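3.2 Patrol scheduling and operator handover

The second part of the study concerns the way patrol robots and human operators share the work during the night. In the Oltwood site the security company uses two wheeled robots of the Voner type, and both are supervised from one control room. The robots follow a fixed route between the loading area and the parking lot. When a robot meets something that it cannot classify, it stops and asks the operator for a decision. We call this moment a handover request.

In the earlier schedule, which was prepared by the site manager, both robots left the charging station at the same time. This had the effect that handover requests often came in pairs, and the operator had to leave one of them waiting. Tamás Takács proposed to shift the start of the second robot by 18 minutes. The length of the route was not changed, and the operators received no additional training before the change.

We collected 200 handover requests under each schedule. For every request we recorded the waiting time until the operator opened the video window, the decision, and whether the robot had to be sent back to the same place later in the same night. Requests caused by a low battery were removed, because they are answered automatically by the Femham dispatch software and do not reach a person.

Under the shifted schedule the paired requests became rare. The operators also told us that they felt less pressure at the beginning of the shift, although we did not measure this with a questionnaire and we report it only as a remark. A part of the requests still came from the same corner of the parking lot, where delivery vehicles stand overnight and change the shape of the free space. For such places a change of schedule can bring little help, and the map itself should be updated more often.

It must be noted that both data sets come from one site. The August nights were dry, and the robots were not tested in snow or heavy rain. A site with more visitors after midnight would probably give another distribution of requests.

3.3 Relation to other tasks with a human in the loop

The question of when a person should guide the machine is not limited to patrol work. It is also discussed for household manipulation, where the objects are small and lie in no fixed order (Figure 6). In the Lò project, which runs in parallel to ours, the same request format is used for both kinds of task, so the logs can be compared without conversion. We have kept the field names of that format in our tables.

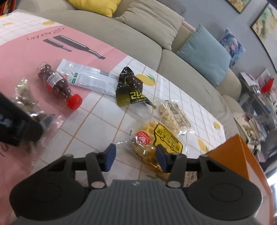

Figure 6. Hand-held gripper above a low table with snack packages. One fingertip pad is just over a package with a yellow label.

3.4 Cost of an unanswered request

A request that stays open blocks the robot, and the remaining part of the route is not visited in time. We therefore assign a cost to each minute of waiting. The cost is low in the first minutes and then grows in a linear way until the operator answers or the robot is called back to the station.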